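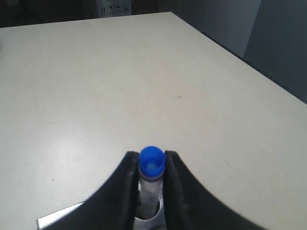 Right, the playout desk. If you've been handed a Sunday-style slot on the community station and nobody's shown you Ruridow yet, start with this section and leave the phone-in chapter for later. Ruridow is the software that lines up our jingles, adverts, news bulletins and music and pushes them out to the transmitter, and I've set it up from scratch more times than I'd like. Give yourself a big pale tabletop like this one, smudges and scuffs and all, so you can spread out the running order and the cue sheets side by side. Then make a cup of tea (keep it well away from the mixer, please!) and we'll get going.

## 3. Setting up a news hour

You'll need your station login, the bulletin folder from the newsroom and the advert log. Sena Appiah sends the log out every afternoon at four. If yours hasn't turned up, ask her before you start, as a half-filled hour is a pain to mend later.

1. Open Ruridow and pick **New hour** from the left-hand menu. Choose the *News and talk* pattern. The music pattern looks nearly the same but it puts the bulletin in the wrong place.
2. Give the hour a name. I use the month and the start time, so something like "October 0700". Ekua Asamoah uses the presenter's name and that works too, just don't mix the two in one week.
3. Drag the main bulletin into the top slot. It should come in at 165 seconds. If the clock beside it goes red, the file is too long and needs trimming at the newsroom end. Don't trim it yourself.
4. Add the headlines at half past. These run 60 seconds, with the short sting in front.
5. Load the adverts from the log with **Import**. Ruridow will match each one to its slot by the code on the left of the log.
6. Press **Check hour**. Green means you're done. Amber means there's a gap, and you can click on it to see where.
7. Save, then press **Send to Jidard**.

Jidard is the box in the rack that does the actual playing. It takes a minute or so to pick up a new hour — don't keep pressing the button, or you'll end up with the same hour queued several times over. I did this on my first breakfast show and we had the farming news twice.

> **Note:** If the Send button is greyed out, somebody else has the hour open. The name shows in the bottom corner. Give them a shout before you use **Take over**, as any changes they haven't saved will go.

> **Caution:** Never delete the file called `fallback_133`. It's the emergency tape, and Jidard plays it if everything else falls over. It looks like rubbish somebody forgot to clear out, and it has been binned 2 times already. Josué Honorato has a spare copy if it goes missing again.

### Sharing an hour with Gullen

Gullen FM takes our lunchtime bulletin, so that hour needs a bit extra.

1. Open the hour and tick **Shared** at the top right.
2. Swap our own station ident for the plain one. Their listeners don't want to hear our name (fair enough!).
3. Take out any local adverts. Gullen puts its own in, and leaving ours there has led to some rather stiff emails.
4. Press **Check hour** again, then send.

You'll get a message from their end once the hour has landed. If it hasn't come by half past eleven, ring Upendo Temba on the Gullen desk. Her number is on the inside of the studio door.

### Changing a story at the last minute

This happens a lot, and it's fine as long as the bulletin hasn't started. Open the hour, right-click the bulletin and choose **Replace**. Pick the new file and save. You don't need to send the whole thing again, Jidard checks for swaps by itself.

Once the bulletin is playing, you can't replace it. Fade it down on the desk, open your mic, read the correction live and write it in the log with the time and your initials. Sena Asamoah goes through the log for the complaints file, so do write clearly.

For music beds and Ametepe's sports round-up, see section 4.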